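4.2. Selección de candidaturas y participación territorial

El análisis se centra en las primarias celebradas en el distrito de Girnen, donde 2 corrientes internas disputaban la candidatura a la gobernación. El censo de afiliados con derecho a voto era de 1,070 personas, repartidas en 8 secciones locales. La sección de Fistalow reunía por sí sola a 400 afiliados, lo que explica que ambas campañas abrieran allí su gira - un patrón ya observado en contiendas anteriores.

Los anuncios de candidatura se hicieron siempre en la sede del partido y en miércoles, día de reunión ordinaria. El apoyo de las asociaciones de residentes en el exterior pesó más en Fistalow que en Paulauskas, donde la maquinaria local conservó el control de las listas.

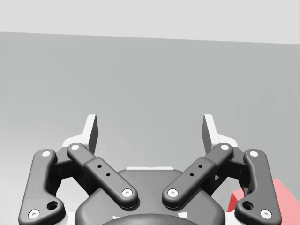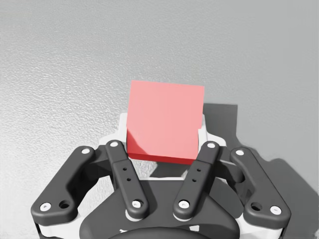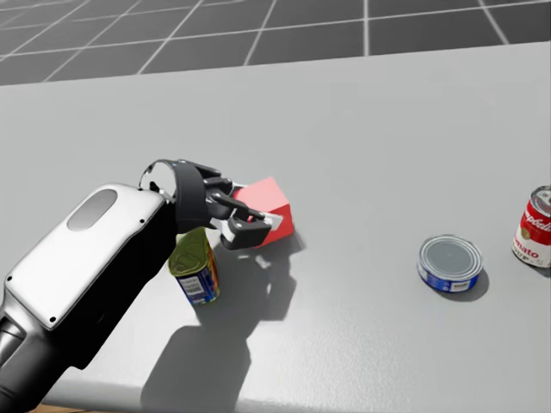 Figura 3. Imágenes de simulación por ordenador: pinza robótica (primera), pinza con un cubo rojo entre las mordazas (segunda) y brazo robótico sobre una superficie gris clara (tercera).

Las actas de Kultinance no distinguen entre voto presencial y voto delegado, de modo que esa sección queda fuera de la comparación. En las restantes, la participación fue mayor donde el orden de intervención de los aspirantes se había acordado por escrito. La relación se mantiene al excluir Fistalow, aunque pierde fuerza - el número de secciones es pequeño y no permite estimaciones más finas.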